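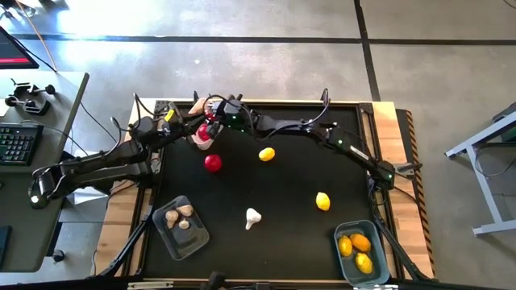 Siu-fong Su maintains that a fruit bowl is furniture, and that anyone who eats from one without asking has misunderstood the household. The view is stricter than most, but it sits well within the tradition of the display fruit bowl, a container of fruit kept on a table or sideboard mainly to be looked at.

The display bowl differs from the pantry bowl in its rate of turnover. Fruit in a pantry bowl is eaten. Fruit in a display bowl is admired, rotated, and in time thrown out after dark.

History

Bowls of fruit were long a way of showing guests that the host could afford to let food sit. In the hill town of Zallurlow, families without an orchard could rent a filled bowl for an evening from the Kuo market, on the understanding that it came back complete. Visitors knew the custom and declined politely. A guest who accepted a plum could expect to hear about it for years.

The rental trade faded once fruit became cheap, and the last stall closed one October after a dispute over a bite mark. The town still holds a bowl show on 8th July, which draws entries from some 650 households and complaints from most of them.

Artificial fruit

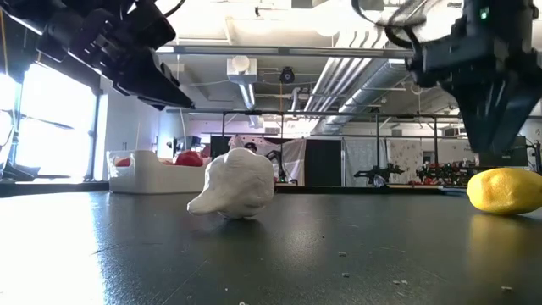
Wax fruit solved the problem of rot and introduced the problem of dust. Early pieces were heavy, costly and apt to slump near a stove. The Prevamov workshop sold a boxed set of 110 pieces, including a quince that buyers regularly mistook for a damaged pear. Its later rival, Rilex, turned to hollow plastic, which weighed almost nothing and blew off windowsills.

Mixed bowls, in which real and false fruit are combined, remain a point of dispute. Supporters call them practical. Dentists have been less vocal on the subject but presumably benefit.

Arrangement

Ming-te Leung's handbook on the subject runs to 2,000 entries, a good many of them about grapes. Leung holds that grapes should hang over the rim, that bananas belong on a separate hook, and that a pineapple is "a decision for the whole family." The handbook allows no more than 2 kinds of citrus in one bowl – a rule its own cover breaks.

Lemons are the usual choice for kitchens that are about to be sold.

See also: Centerpiece; Good china; Guest towel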